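Questions about sorting and storing small bottles and tubes at home

Last changed 1/18/23

These are the questions we receive most often at Wostalau, our small shop for storage boxes and household things. If your question is missing, please write to us by the contact form. We read everything, but in May we are slower.

## Which tub should I take for small bottles and tubes?

Take a clear one with a wide rim. Our model Mosta costs 774 and the bigger Iver costs 1,050, both without lid. The lid is sold separately. For most families the Mosta is enough, and it can be carried with one hand when it is full.

## Must the bottles stand or can they lie?

Bottles with a screw cap should stand. Tubes may lie, but then please put all of them in the same direction, so the labels can be read from one side. I keep the rows on one half of the tub and leave the other half for boxes, which stand upright like books.

## Can I throw away the cardboard boxes?

It depends on what is inside. If the leaflet or the date is printed only on the box, keep the box. For hand creams and similar things I throw it away the same day.

## What do I do with the small plastic bags?

Do not put them back in the tub. They take much place and they hide the labels. Press the air out, make a knot in the top and collect them in one larger bag near the door. A bag which is only crumpled opens again by itself after a while, so the knot is worth the small work.

## On which table is it best to sort?

Any table which you can wipe. A light colour is better, you will see the drops and small caps more easily. Put the tub in the middle and keep the bags outside of it, also when you are in a hurry.
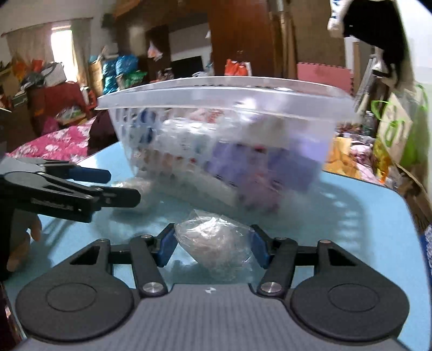 ## Where should the tub stand afterwards?

In a cupboard, far from the window and the radiator. Sun is bad for many creams and it also makes the labels pale. With small children at home, choose a high shelf with a door that closes well.

## Do wicker baskets work also?

For cloths and blankets, yes, very good. For bottles we do not advise it. The bottom is not flat, small bottles fall over, and if one leaks you cannot wash the basket properly.

## Is delivery included in the price?

Delivery is free for orders from 1,432. Under this sum you pay the price of our carrier, Shevchuk, and you will see it before you confirm the order.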